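Join the Long Table: Call for Participants, Spring Session at Norkstead

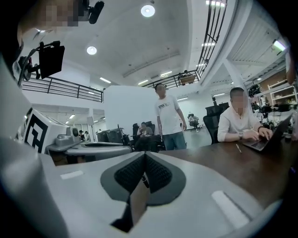

At the long table in the Norkstead workroom.

We're looking for people who like to share a table! Norkstead is opening its workroom for a four-week spring session, and we'd love to fill it with folks who have a project of their own and would enjoy working on it in company. You might be writing code, fixing up an old radio, sorting a family archive, or finally getting that grant application off the ground. If it fits on a table (or mostly fits), it's welcome.

The session runs through March. We have places for 93 participants, spread over mornings, afternoons and evenings, so the room stays lively but you can still hear yourself think.

What it is

The long table is the center of the whole thing. It's brown wood, it's big, and it takes up a good deal of the room. People sit down with a laptop, others stand up and stretch and wander over to see what their neighbor is doing, and a lot of the best conversations we've had started exactly that way. Last spring a person who came in to finish a spreadsheet ended up helping build a set of marionettes. We can't promise you marionettes, but we do love it when that kind of thing happens.

There's no teacher and no course. You set your own goal for the session, you tell us what it is on your first visit, and then you get on with it. Once a week we run something called Stereo: two people, one on each side of the table, talk through what they're making at the same time as the rest of us listen, ask questions and eat snacks. Each pair gets half an hour. It's a bit loud and a bit messy and it's my favorite part of the program — you learn a surprising amount from hearing two completely different projects explained next to each other. Taking part in Stereo once during the session is the only thing we ask of everybody. If speaking to a group makes your stomach drop, tell us and we'll put you with a patient partner and a smaller crowd.

Who should apply

Anyone 18 or older. You don't need a degree, a portfolio or a company behind you. We've had retired machinists, nursing students, a beekeeper with a database problem and a whole string of people who described themselves as "just curious." Curious is great!

We would especially like to hear from people who work alone at home most of the week, people new to town, and people who have had a project in a drawer for years. If you applied before and we ran out of room, please try again and mention it in your note. We'll move you toward the front of the line.

You should be able to come at least 2 times a week for the full four weeks. We do hold people to this, as gently as we can, because an open chair is a chair that another person wanted.

What you get

A seat at the table, wifi, power, coffee and tea, and a shelf in the back hall for things you don't want to carry home every night. Shelves are 4 feet long and you'll be sharing with one other person, so please label your stuff.

You can also use the Tsai Library, our collection of manuals, pattern books, repair guides and general how-to. It has grown to more than 1,076 volumes, nearly all of them donated, and the cataloging is (let's say) in progress. If you enjoy putting books in order, come find us.

The session is free. Travel and parking are on you, and so are your materials. A small travel fund is available for people coming in from Ostero and beyond; just check the box on the form, and you won't be asked to prove anything.

What to bring

Your laptop if you use one, and its charger. Headphones if you like music while you work. Any tools you need that aren't basic hand tools. Comfortable clothes — jeans and a T-shirt are fine, and most of us dress that way. Please leave at home anything that smells strongly, such as solvents, spray paint or two-part glues. The room has other users and we all breathe the same air.

Getting in and getting around

The workroom is on the ground floor with a level entrance on the side street. There's an accessible restroom down the hall. If you need a certain kind of chair, a quieter spot or a seat near the door, write that on the form and we'll have it ready for you. Interpreters can be arranged with two weeks' notice.

How to apply

Fill out the short form at the Norkstead front desk or on our sign-up page. We ask for your name, a way to reach you, which part of the day you prefer, and a few lines about what you'd like to work on. A few lines is plenty! Rough ideas are fine, and so is changing your mind once you get here.

Applications are read as they come in and we try to answer within a week. Evening places usually go first, so if you can do mornings, say so. The morning group starts at 9 a.m., and the coffee is on by 8:45.

Questions can go to the front desk, in person or by phone, any time the building is open.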